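Boards > Aerospace Manufacturing > Suppliers and Contracts

Thread: Fuselage panel work moving to Wuvbridge, what do we make of it?

rivetcounter
March 13, 2018

So the announcement finally came out this morning. Skamura is moving the rear fuselage panels for its light utility helicopter to the new Wuvbridge plant, and Magagula Aerostructures will run the line. The release says 3,383 panels over the life of the deal and 44 shipsets in the first full year. I worked sheet metal for a long time (retired now, my knees made the call) and 44 in year one from a building that still doesn't have its paint booth signed off sounds awfully brave to me. Anybody on here close to it?

tailboom_ted

I'm not at Wuvbridge but my shop makes clips and brackets for the old line, so I've been watching this pretty closely. The part that bugs me is the tooling. They're trucking the existing assembly jigs over, and those things have been bolted to the same floor since before I started. You don't just pick up a jig like that and set it down in another state and start drilling. Last time we moved one, and that was only across the parking lot, we lost most of August getting it back in tolerance.

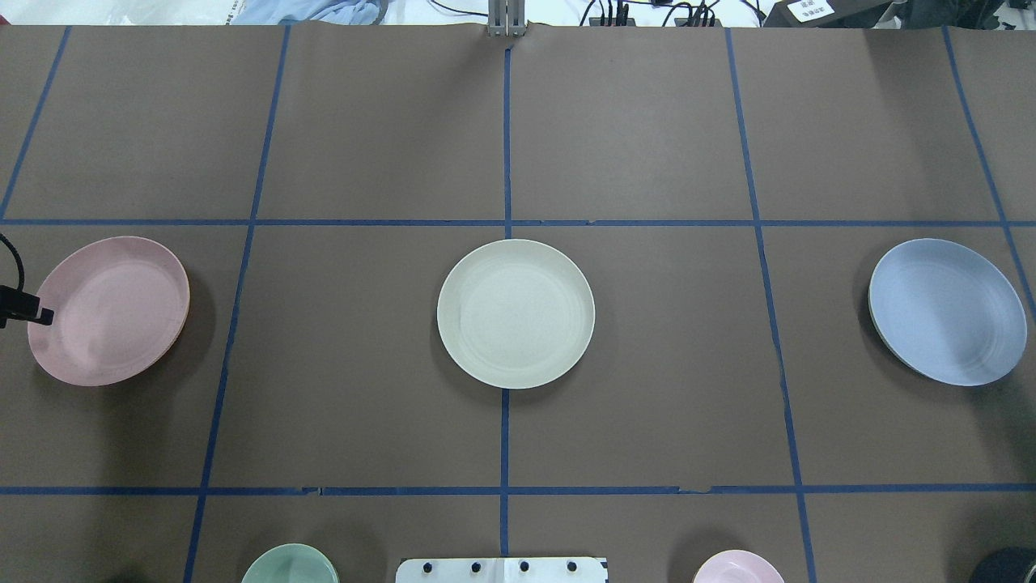 What I'd want to know first is how they plan to lay out the floor. The old line grew up bit by bit and everybody walks too far for everything, and if Magagula copies it station for station they'll copy the walking too. I've been pushing my own boss to mock up our cell on a table before we move so much as a drill press. A floor plan, a pencil for the aisles, a slip of card for each station, and you can shove the whole thing around until it makes sense. Costs next to nothing! He thinks I'm nuts, but he also thought that about the rolling carts and now he shows those off to visitors.

rivetcounter

Ha, we did ours with chalk on the shop floor. Same idea. Agree with you on the jigs, that's my big worry too.

Gerrit Cele

I'll disagree with both of you a little. I did two years on a transfer like this one and the jigs were the easy part — you survey them before, you survey them after, you shim, you get on with it. What hurt us was people. We had 100 openings and we filled them fine, but a new hire needs months before you'd trust them on a flush rivet by themselves. So the schedule looked great right up until we started counting rework hours. If Skamura was smart they started the training school before they poured the floor, and I haven't seen a word about a school in that release.

Things I'd look for before getting excited, in no special order:

1. How many of the old hands are being offered a move, and what the offer is. Ours was one month's rent and a handshake. You can guess how many took it.

2. Whether the first article inspection gets done at Wuvbridge or back at the old site. If it's the old site, every question takes a week.

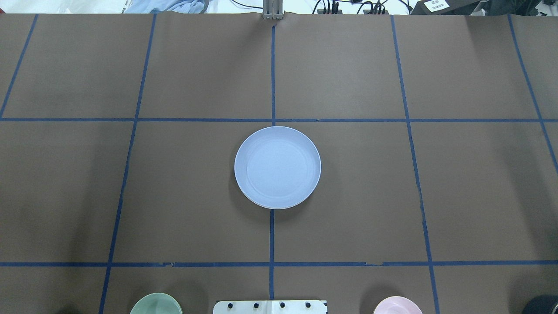 3. Who owns the scrap. Sounds petty, I know, but if the supplier eats all of it from day one they'll get slow and scared, and if the customer eats it they'll get sloppy. We split ours and argued every month.

4. Whether Boritz is still supplying the fasteners. Their lead times are long and a new plant has no stash in the back room to lean on.

tailboom_ted

Number 4 is a good one. We're waiting on Boritz right now for collars that should've been here weeks ago. But I can't go along with you on the jigs being easy. Maybe yours were newer? Ours have been repaired so many times that the drawing and the steel don't agree anymore, and the only guy who knew all the fixes has retired and doesn't pick up his phone.

Gerrit Cele

Fair enough, ours were pretty new. If the drawings are that far off then yeah, I'd be nervous too. I'd still take a bad jig with a good crew over the other way around.

blue_streak

Longtime lurker, I live twenty minutes from Wuvbridge. People here are really happy about this and I wish the thread was a bit less gloomy! My cousin starts there next month as a trainee, so there IS some kind of training going on, even if the release skipped it. She was told the first class does bench work only, drilling and countersinking coupons, and nobody touches a real panel until they pass. They also told her there's room for a second building if the work grows.

rivetcounter

Okay, that does make me feel better, and good luck to your cousin. Tell her to buy her own earplugs, the free ones are junk. My gripe with the number stands though. The release talks up 3,000 hours of "process validation" and doesn't say whether that's machine hours or people hours or what. I've read the thing three times.
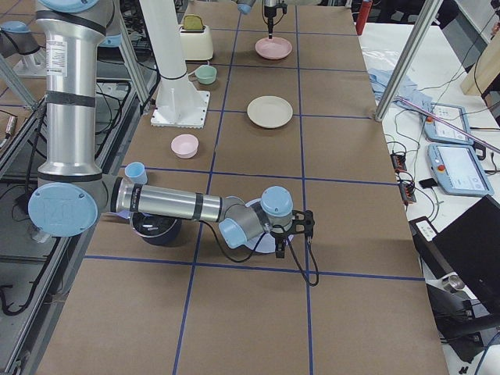 blue_streak said she'd ask about the 3,000 hours, but her cousin was pretty sure it meant people hours, with the bench training counted in.

rivetcounter

If the bench training is in there then it's a lot thinner than it sounds. Split that across a full class plus the instructors and you burn through it fast.

Gerrit Cele

Yep. It would go in a few weeks with a decent-sized class. I'd be asking how much of it is on real panels.

tailboom_ted

Got an email from our buyer while I was reading this. The first jig ships at the end of the month and they want our brackets sent to both sites until further notice, so I guess they're keeping the old line warm for a while. That's the first sensible thing I've heard all day. I'll post again when I know which jig it is.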